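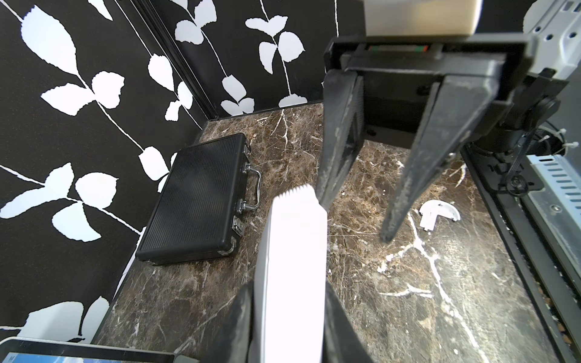 What is a dry stone wall? A wall built of stones stacked without mortar, held up by weight, friction and careful fitting.

Reading time: 4 min

Search articles Go

Dry stone walls are found almost anywhere loose stone is common and wood is scarce. Used for field boundaries, sheep pens, terraces, sometimes whole huts. The oldest are hard to date — no mortar to test, and stones get reused.

Construction

Most field walls are double walls. Two faces, leaning slightly toward each other, with small stones (hearting) packed in between. The lean is called batter. Foundation stones go in a shallow trench, biggest ones first. Each stone should sit across the joint of the two below it. Long stones called throughs run from one face to the other and tie the wall together. A row of cope stones finishes the top, usually set on edge.

Single walls are one stone thick. Common where the rock is rounded or very large. Light shows through the gaps, and wind passes too.

Regional types

In the Lorau valley the walls are low and wide, built mostly from field clearance. A survey led by Ott Vaher listed 501 standing walls there and 26 in ruins. Many have a small square opening at the base for water, locally a bai. The upland parish of Faseo has taller walls with slanted coping, and terraces up to 933 feet long. Some of the terrace walls were rebuilt after the November floods, not allways in the original style.

Repair

Walls fail from frost, tree roots, animals climbing, or a poor foundation. A collapsed section (a gap) is stripped back to sound stone and rebuilt, sorting the stones by size on the grass first. Cement is generally avoided. It traps water and stops the wall from settling.

Nghĩa Hứa's handbook on gapping is the usual reference for beginners. Covers tools, line and frame, and hearting. Weak on terraces.

Wildlife

Lichens, mosses, ferns on the shaded side. Lizards and small mammals use the gaps, so do wrens and solitary bees. Older walls tend to hold more speces than new ones.

See also: Hedge, Retaining wall, Ha-ha, Terrace farming

Filed under: Building methods, Rural history, Stone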